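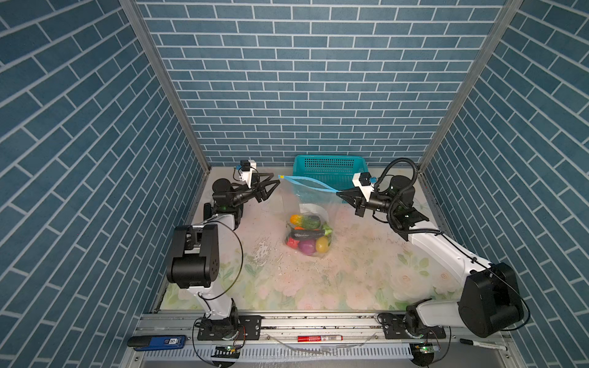

The Bag, Half Open

There is a drawer in my kitchen that I think of as the bag drawer, in the way other people have a wine cellar. It holds 58 zip-top bags in four sizes, most of them out of their box because the box died in March. Some have been used once. Some have been rinsed and used again, and hang over the faucet at night like very small, very sad laundry. I would defend any of them in court.

I came to the clear plastic zip-top bag late. I was raised in a household of lidded tubs, none of which had a lid, and for years I regarded the bag as something for sandwiches and for people who fly a lot. Then a child arrived, and with the child came toy food, and with the toy food came the question of where toy food lives.

Toy food lives on the floor. It has its own ideas about this. A play cucumber can spend a whole winter under a radiator without any change in its appearance, an ability I resent every time I open the crisper. In our house there was a play kitchen from Billwood, bought secondhand, and a starter set of vegetables that came in a net. The net lasted until lunch. After that we tried a basket, which the dog regarded as a buffet, and then a canvas bin with a drawstring, which worked very well at hiding everything from the person who wanted it. A child who can't see the squash will empty the bin to find the squash. A child who can see the squash will also empty the bin, but with a clear conscience.

So, the bag. You can see through it, it weighs nothing, and it shuts. That last part is where the trouble begins.

Consider what is involved. One edge has to be held and lifted while the rest of the bag does whatever it likes. If the contents are round, they roll to the side you need. If you pull the edge up and over, the mouth stretches into a long, thin smile and the far corner folds under. You want a third hand, and then probably a fourth to hold the phone that has started ringing. Adults have been doing this for decades and have collectively decided to find it easy. Watch somebody at a picnic try to close a gallon bag over seven peaches and you will see a person aging.

There are schools of thought. The pinch-and-slide school starts at one end and travels, and believes in a thumb on each side. The press-from-the-middle school is made up of optimists. My own method is to stand the bag up, load the big things first so they make a sort of foundation, and keep one hand on the zipper the whole time, even when I'm not doing anything with it. A held edge stays an edge. Let go and it lies down on the eggplant and sulks.

Colored zippers help. I used to think the blue strip along the top was decoration, but try finding the opening of an all-clear bag at six in the evening and you'll be grateful for a little blue. Flondau, whose toy catalog still comes to my house although I have moved twice, sells a play market set packed this way, and I kept the bag long after I had lost the lemon.

The surface matters too. A bare tabletop is no good; plastic skates on it. What you want is a mat, and here I have strong feelings, because I own a flowered one. It was a gift. It is pastel. I was going to give it away, and then I found out what a busy floral pattern does for crumbs, and now it will have to be pried from me. A plain mat shows every flake of toast. A mat covered in blossoms lets you believe, from a standing position, that everything is fine. (Crouch down and the belief goes.) Liquids are another matter. They shine, flowers or no flowers, and must be dealt with before the bag goes down or you will be carrying a wet bottom to the shelf.

I should mention the walls, as my play corner has them. I papered it in a weekend with a roll of Estus faux brick at $24, on the theory that grown-up brick would lend the area some gravity. It looks like a loft apartment for vegetables. Up close, the mortar lines meet at the corner with the accuracy of two people trying to hug on a bus. I have stopped looking at that corner.

The toy food, for now, is in two bags, one for produce and one for everything with a bun. The produce bag is the better of the two. The cucumber goes in on the diagonal, the squash goes wherever it wants, and the rest find their places around it. Some evenings it shuts on the first try. Most evenings I put it on the shelf with the top gaping an inch and tell myself that vegetables need to breathe.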